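Can a shop-built arm pull a CPU without wrecking the socket?

Our shared shop wants the arm to strip old desktops. I'm doubtful. The repeat error is almost 3 mm and the lever is thin. Is force sensing worth paying for, or is this a job for fingers?

Haoran Guo
Fingers. I've read plenty of claims about this and seen few boards that still posted after. Start with the memory - latches forgive more than pins do.

Eleck
just slow it down, worked for me

Nosness
Slow doesn't fix a bad angle. Get the gripper square over the board first, then talk about speed. Ours, with the case open:

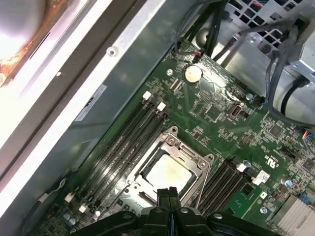
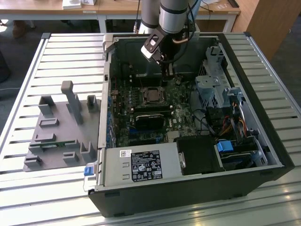 Türkmen wasn't convinced and asked how many sockets had survived 20 tries.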